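Ilance hardwax bench oil, seven months in

Quick one because I've got glue going off in the next room. A few people asked what I put on the big bench and whether I'd buy it again. Short answer, yes, mostly. Long answer follows, sorry about the spelling, typing with one thumb taped up.

Background. Bench top is a pale timber, long planks glued up butcher-block style, and it came to me raw. Left it raw for a fortnight. Mistake. Coffee ring on day two, some sort of grease on day four, and every time I wiped it down the grain stood up and grabbed the rag. So it needed something. Didn't want poly, had poly on the last bench and it chipped along the front edge and looked like sunburn. Didn't want straight linseed either, smells for weeks and goes yellow.

Ended up with the Ilance, clear, the 400 mL tin. Bought it from Holanda, over the counter. Their website gave me a 404 every time I clicked on the colour chart so I drove down and looked at the sample boards instead. Glad I did. The "natural" is not natural, it's nearly white. Clear is the one you want if you like the timber as it is. 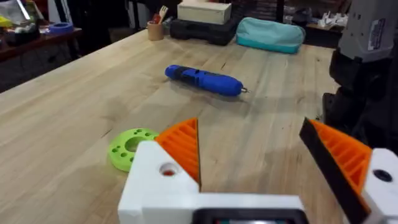
Prep took longer than the oiling, as usual. Sanded at 120, then 180, stopped there. The tin says go to 150 and I reckon they're right, the 180 patches drank less and came up a bit duller. Vacuum, then a wipe with a barely damp cloth, then leave it overnight. Don't skip the overnight. I skipped it on the underside and it went blotchy. Underside, so who cares, but still.

First coat went on with a white pad. Thin. Thinner than that. You want it to look like you've run out. I did the first half too heavy and spent the evening buffing off sticky bits with an old T-shirt. Second half, scraped it round with a plastic spreader first then the pad, heaps better. Left it 15 minutes, buffed, walked away. Second coat the following Sunday, used maybe a third as much.

Coverage is good. One tin did the top twice, the underside once, both ends, and there's a finger's depth left in the bottom that has since skinned over. So that's a gripe. Lid doesn't reseal properly. Decant the leftovers into a jar, fill it right to the top. 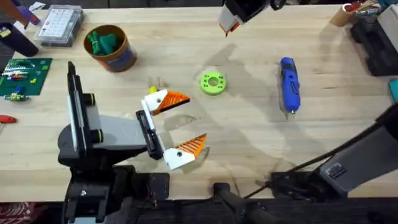

How it's held up

Pretty well. Water beads for ages, I've left a wet mug on it overnight and no ring. PVA pops off with a fingernail once it's dry. Epoxy doesn't, epoxy took the finish with it, little bare patch the size of a stamp. Rubbed more oil in and by the next morning I had to hunt for it. That right there is why I'd pick this over poly. You can fix a spot without stripping the lot.

Acetone is a no. Obvious I guess. Dull spot, still there.

Colour shifted warmer in the first month and then stopped. Knots and darker streaks came up stronger than I expected, which I like, my better half says it looks like bacon. Fair.

Feel is nice. Bit of grip to it, not slick. Paper doesn't slide off, and a board stays put while you're planing if the plane is sharp. My plane is not always sharp.

Compared to the others

Mavholm 555: cheaper, dries faster, smells like a servo. Had it on the shelves for a year. Perfectly OK for shelves. Goes cloudy under a wet mug though and wants redoing every few months. Wouldn't put it on a bench again.

Celton paste wax: lovely to rub on, hopeless against glue, no good with anything hot. Good on drawer runners. I keep a tin just for that.

Stuff that annoyed me

The lid, see above. The instructions are printed in grey on slightly lighter grey. No hardener in the box, it's sold seperately, and the tin never quite tells you whether you need it (you don't, for a bench. For a floor, probably). Price. It's dear, over double the Mavholm.

And the rags. Lay them flat outside or dunk them in water, do not ball them up in the bin. Oily rags heat up on their own and can catch fire. Warning's on the back of the tin in the grey on grey. Should be on the front in red.

Would I buy it again? Yep. Will redo the top in October, one light coat, quick scuff with a grey pad first. Four stars. Loses one for the lid.

Comments (4)

planeorsimple: Store the tin upside down. Skin forms on the bottom that way, you open it and it's good oil on top. Been doing it for years.

tassie_offcuts: did you oil the end grain first or last? mine went nearly black on the ends

Reply from author: Last, and only one coat. It soaks up heaps, wipe it back after five minutes and go again if it looks dry.

gumleaf22: Had the opposite with the Mavholm, no clouding at all, but mine's in a dry shed. Agree about the smell.

Contact | Copyright, all rights reserved | Back to top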